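4.2 Do free game giveaways lead to later purchases?

The claim we set out to test is one that storefront operators repeat often: a player who claims a free game comes back and buys something. It is an attractive claim, and most of the evidence offered for it is weak. Storefronts publish the number of copies claimed, which tells us how many people pressed a button. Whether those people installed the game, played it past the first menu, or ever paid for anything afterward is a separate matter, and the published numbers are silent on it.

The most cited support comes from the Rustad survey, which asked players whether a giveaway had "made them more likely" to buy from the same store. A majority said yes. We have two objections. First, the respondents were recruited through a banner on the store's own page, so anyone who had claimed a game and never returned could not have answered. Second, people are poor judges of why they buy things, and a question that names the cause will tend to get the cause back as the reply. Chowdhury raised the second point when the survey was first circulated, and we have not seen an answer to it.

Our own panel is small. It consists of 65 players who agreed to share their library and purchase records from two storefronts, Busstead and Gillness, over a period that included a holiday giveaway at each. Players were asked to keep their accounts as they normally would. We did not pay them in store credit, as an earlier study did, because store credit is itself a reason to come back and shop.

For every claimed title we recorded the time of the claim, the time of first launch if there was one, total play time, and any purchase made on the same account afterward. Purchases of add-on content for the free game were kept apart from purchases of other games. Earlier work has often lumped these together, and it should not have. A player who buys a costume pack for a game they got free has shown interest in that game. Whether the player has any loyalty to the store is still an open question.

Launch records brought a problem of their own. Both clients log a launch when the game process starts, including when the client itself starts the process to finish an install. On Gillness this produced a set of "sessions" lasting a few seconds each, spread over accounts whose owners told us they had never opened the game. We dropped any session shorter than three minutes. The cutoff is arbitrary, and a reader who dislikes it can move it; the direction of the result does not depend on it, though the size does. 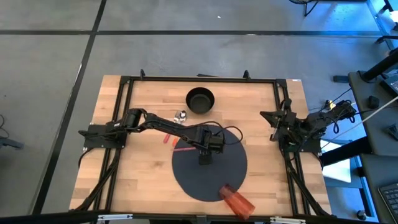 Figure 2. Tabletop with two black robotic arms and a circular mat.

With those sessions removed, the picture is less flattering to the giveaway. Most claimed games in the panel were never played. Among players who did play one, later spending was higher than among those who did not, and this is the comparison that marketing material likes to show. But the same players had also spent more in the months before the giveaway. Once prior spending is taken into account, the gap on Busstead shrinks to something we would not care to defend, and on Gillness it disappears.

We do not read this as proof that giveaways fail. The panel is too small to rule out a modest effect, and it leans toward players who already own large libraries and have little need of another game. New accounts are where an effect would most likely be found, and we have only eight of them. Chae has argued (personal communication) that the real target of a daily giveaway is habit - getting people to open the client every day - and that purchases are the wrong thing to measure. That may be so. It is also a claim that would be hard to prove wrong, and the storefronts themselves justify the cost of these events by pointing to sales.

The Conetti model deserves a brief comment, as it is sometimes offered as a way around small samples. It estimates the value of a claimed game from wishlist activity and price history, without using play time at all. Applied to our panel, it assigns nearly the same value to games that were played for weeks and games that were never installed. We see no reason to trust its output for this purpose, and we have left it out of the results in the next section.

One smaller finding held up better than we expected. Players who claimed a game on the last day of an event were more likely to launch it than those who claimed on any earlier day, on both storefronts. The obvious reading is that the last title is usually the biggest one - and we cannot separate that from timing with the data we have.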